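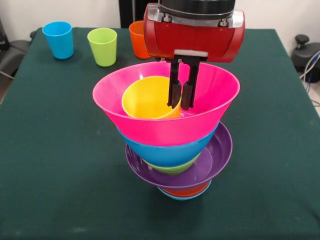 Monday, December, after lunch

The arm faulted again this morning, and this time I was standing close enough to hear it. A little crunch, then the brake clunk, then the controller beeping at me like I'd insulted it. It was on the tableware stacking job, and it went right at the part I've been nervous about: fingers down inside the big pink bowl next to the yellow cup, with the whole pile leaning to the left under it. The purple plate is the thing I keep staring at. It sits tilted, right side high, and everything from the green bowl up rides on that. So the arm thinks it's going into a level bowl and it isn't, and any push at the top goes into a tower that's already on a slant.

The log has protective stop 576 at cycle 3632. Same code as last Thursday's, which I wrote off as me bumping the cable. Sorry, me. Octavio pulled the force trace and you can see the downward load climbing for a good while before the stop, so the contact check either fired late or didn't fire at all. My money's on late. Patricio says it never fired and what saved us was the arm's own joint limit, and I have to admit his version fits the trace better than mine does (annoying!).

We went looking for who turned the check down and it was me. Back when the Bresitz fingers were new I was getting false stops on every single cup, so I raised the threshold for an afternoon and saved it into the Gutell profile instead of the scratch one. It's been sitting there ever since. Not my best work.

Now the part I like less. After the stop I reached in to get the yellow cup out before I'd hit the e-stop. The arm was braked and nothing moved, but a protective stop clears from the pendant, and Lorena had the pendant in her hand. She wouldn't have cleared it — but she could have, and I didn't even look up. Told Ambros about it myself. He wants it in the near-miss book and he's right, so it's in there.

Changed so far:
Threshold back to the old value, in both profiles this time.
Approach speed into the bowl cut to half for the last bit of the descent.
E-stop in before hands go anywhere near the stack, and whoever's reaching in holds the pendant.

Ran 3 stacks by hand-stepping after that. No stops, but stepping is so slow I don't think it tells us anything about the fault.

Still open: Laurinda thinks the place height for the plate is wrong in the Jarneo script and the lean starts there, way before the cup. She's going to print the offsets tonight. I also want to check the finger mounting, there's a bit of play on the left one I don't remember feeling before. Need the small hex key, which has walked off again. Octavio, if it's in your drawer, please put it back on the hook.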